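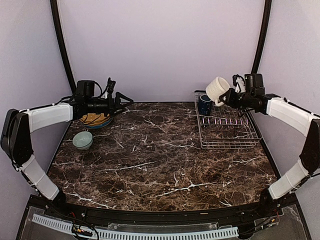
STUDENT RESEARCH

The Kitchen Shift
In a two-semester course at Lozano College, engineering students teach a pair of robot arms to do the dishes

September 2024

The assignment that opens the fall term at Lozano College's manipulation laboratory occupies a single line of the course handbook: clear the table and fill the rack. Students in the capstone sequence have until November to carry it out with two robot arms, a set of ordinary tableware and a wire dish rack. A person would need less than a minute. Most teams need the full term.

The course, known on campus as the Kitchen Shift, was established as an elective for seniors in mechanical engineering and computer science. It now admits students from any department who have completed the introductory programming requirement, and the current section includes majors in psychology, industrial design and nursing. Enrollment is limited to 30 students, who work in small teams and share the laboratory's table by appointment.

Household objects were chosen with care. Earlier versions of the course used foam blocks and plastic pegs, and the faculty found that teams could earn high marks with programs that failed as soon as a block was replaced by anything with a handle. A mug can be gripped by its rim, its wall or its handle, and each choice limits what may be done with it afterward. A mug taken by the rim may be easy to lift and awkward to set down between the wires of a rack. A plate lying flat offers very little for two fingers to hold. A bowl tends to slide away from a gripper that closes a moment too early.

Mugs are also the first objects on which teams are graded. In the rack exercise, the arm on the right lifts a white ceramic mug and tilts it over the rear corner of the rack, where a navy mug already stands, while the left arm waits above the plate. Each arm carries a small camera over its gripper, so that the program receives a close view of whatever the fingers are approaching. Students learn early that this view is least helpful at the moment of placement, when the mug in the gripper may hide the very slot it is meant to enter.

Instruction begins with demonstration. In the first weeks, team members guide the arms through the task by hand controls while the system records the motion of the joints and the pictures from the cameras. A complete set of demonstrations for one object usually runs to 300 attempts, and teams that wish to train on two objects together are advised to gather 600. The recordings are then used to train a model that proposes the next small movement on the basis of what the cameras show.

The work is repetitive, and the handbook says so plainly. Teams must keep a written log of every session, with a note on each attempt that was discarded and the grounds for discarding it. One team's log from last year lists 354 entries for a single blue-rimmed plate. Several of the entries read only "slipped." Others extend to half a page, with sketches of the fingertips and remarks on the angle of approach. These logs count for nearly a third of the final grade, a larger share than the performance of the robot on demonstration day.

That weighting has been debated within the department. Some faculty members have argued that an engineering course should reward a working system above all. The present policy reflects the view that a team may reach a working system through a fortunate choice of starting positions, and that a careful record allows a reader to tell the difference. Students who have completed the course are divided on the matter. In the end-of-year survey, a number of respondents described the log as the most tedious requirement of their degree, and a smaller number asked that it be introduced in other courses.

Teams are free to choose their own software, within limits. Most begin with Plulto, a package of training scripts written by graduates of the course and maintained by the laboratory. It handles the recording of demonstrations and provides a basic model that can be trained overnight on the department's computers. A team that prefers to write its own tools may do so, provided that another team is able to run them from the written instructions alone. This exchange takes place in the middle of the term and is, by the account of the teaching staff, the week in which the laboratory is most heavily used.

Use of two arms adds a further difficulty. Early in the term, nearly every team assigns each arm its own half of the table and avoids the area between them. The approach is safe, but it leaves a plate at the far left with no route to a rack at the right. Sooner or later one arm must hand an object to the other, or set it down at a point both can reach. The handover has become a favorite subject of student projects. One team last year adopted a fixed resting place near the middle of the tabletop and completed the task reliably, if slowly. Another attempted a direct exchange in the air and abandoned it two weeks before the deadline.

Safety rules are strict. No one may reach over the table while the arms are powered, and every session requires two students, one of whom does nothing but watch and keep a hand near the stop switch. Chipped tableware is withdrawn at once. Replacements are purchased secondhand in the neighboring town of Livaria, with the result that the collection rarely matches and the models must cope with new shapes each year.

In November, the teams will present their work at the Zotora Student Showcase, held each fall in the college gymnasium. The arrangement of the tableware is drawn by lot shortly before each run, and teams may not retrain their models once it is known. Visitors are admitted free of charge and may inspect the session logs at a table beside the entrance. Applications for the spring section, which continues with cutlery and drinking glasses, open the following week.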